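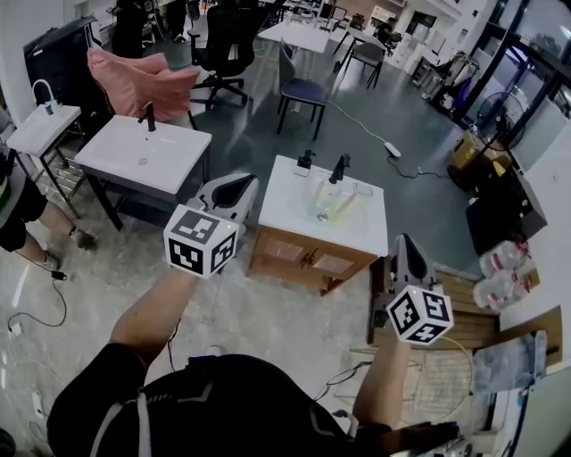
4. Setting up the countertop basin and cabinet

Applies to the Brarno two-door cabinet with rectangular countertop basin. If you bought the metal-frame version, skip to section 5. The steps look alike but the fixings are different.

Before you start

The carton says the unit goes together in 20 minutes. Allow 50, and more if the floor is tiled. Tiled floors are seldom as level as they look, and a cabinet that rocks now will still rock with a basin on it.

Steps

1. Stand the cabinet where it will stay. Put a level across the top, front to back and then side to side.

2. Turn the feet until the bubble settles. Check again after you let go.

3. Open and close both doors. If they rub, go back to step 2 before you touch the hinges. Most "bad hinges" are a cabinet out of level.

4. Fit the two handles. Finger-tight first, then a quarter turn with a screwdriver.

5. Fit the faucet to the basin while you can still reach underneath. The back right corner suits most right-handed users, whatever the Prinenov leaflet says about centering it.

6. Lower the basin onto the cabinet. Two people for this, please – the one-person method in older copies of this guide has been taken out.

7. Run a bead of sealant along the joint and leave it overnight. The tube says 8 hours. We have seen it still soft in the morning, so press it with a fingertip in a spot that doesn't show.

8. Connect the supply and waste, open the valves slowly, and run water for a full minute with a dry paper towel under each joint.

Note: The 200 mm clearance behind the basin is a minimum. A tall faucet may need more if there is a shelf or mirror above it.

Caution: Do not leave glasses in the basin. The finish is sold as chip-resistant, a claim we would not test with a tumbler. A glass that tips over can also roll toward the drain and break there.

Caution: Keep power strips and extension cords off the floor near the unit before turning on the water.

Accessories

A soap dispenser can stand at the back left, away from the faucet. The Kiss and Brondley dispensers both fit. Neither is "drip-free" in our experience, so wipe under the base now and then.

Keep the care card somewhere dry. You will want the part numbers on it when a washer needs replacing.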